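Learning to drive at 41, anyone else? (long, sorry)

kosano_k
March 25, 2023
Okay so I finally signed up. I'm 41, I grew up in a city with good trams, and I never needed a license until my job moved out past the last stop. I've had 5 lessons so far and I come home from every one of them with my shoulders up around my ears.

The pedals are fine. Parking is bad but it's bad in a way I can laugh about. My real problem is narrow town streets with parked cars on one side and somebody coming the other way. I slow down to nothing, the person behind me gets mad, and then I panic and forget which gear I'm in. My instructor keeps telling me to look further ahead and I keep staring at the mirror of whatever car I'm about to pass.
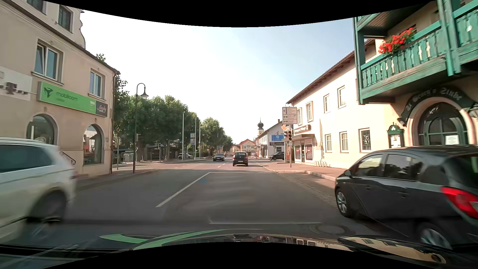 Did anybody else start this late? How many lessons did it take before your brain stopped yelling? I've already spent 800 and I'm scared to add up what's left.

Serkell
Started at 38, passed at 39. I won't tell you my lesson total because my husband reads this board. The yelling stopped for me when I quit doing one lesson every two weeks and did two a week instead. I was forgetting everything in between and paying to learn it again.

aro_in_third
Going to disagree a little with Serkell. Two a week wrecked me! I was so tired I started making dumb mistakes at lights. One a week plus sitting in a parked car at home, just going through the motions with my feet, did more for me. Free, too.

Serkell
Sure, if you have a car at home. Plenty of late learners don't.

kosano_k
I don't, but my neighbor does and she's offered. She's braver than I am.

Danylo Nazarenko
I taught for 11 years before my back gave out, so take this as one old instructor's opinion. Looking further ahead is good advice but it's too vague for a nervous adult. Try saying out loud what you see coming up. Junction, side street, big building, van with its lights on. If your mouth is busy with what's up there, your eyes have to go there too. I had students feel silly for 10 minutes and then forget they were doing it.

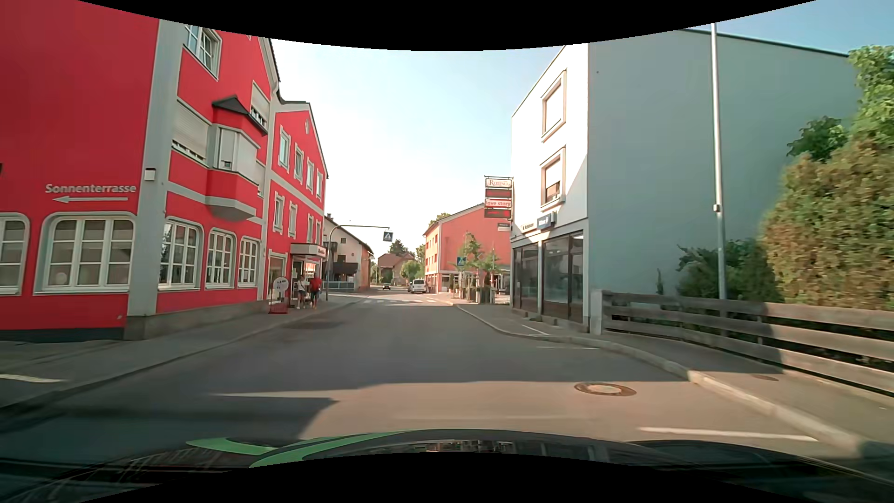 Also, slow is okay. Slow and steady, I mean – the trouble is when you slow down late and suddenly. Ease off early and the driver behind you has time to get the idea. And don't pick your gear while you're squeezing past someone, pick it before.

Kaushik
I tried the talking thing and hated it, it just gave me one more job to mess up. What worked for me was being a better passenger. I made my sister tell me what she was planning to do before she did it, all the way to work and back. Never touched the wheel and still learned a ton.

Danylo Nazarenko
Fair enough. It doesn't suit everybody. Your sister sounds patient.

Kaushik
She is not, lol

kosano_k
Thank you all, I feel a lot less like a freak. Next lesson is tomorrow after work and I'm going to try the talking. I'll warn the instructor first so he doesn't think I've lost it.

aro_in_third
Report back please. And ask him to do the narrow bit first, before you're tired.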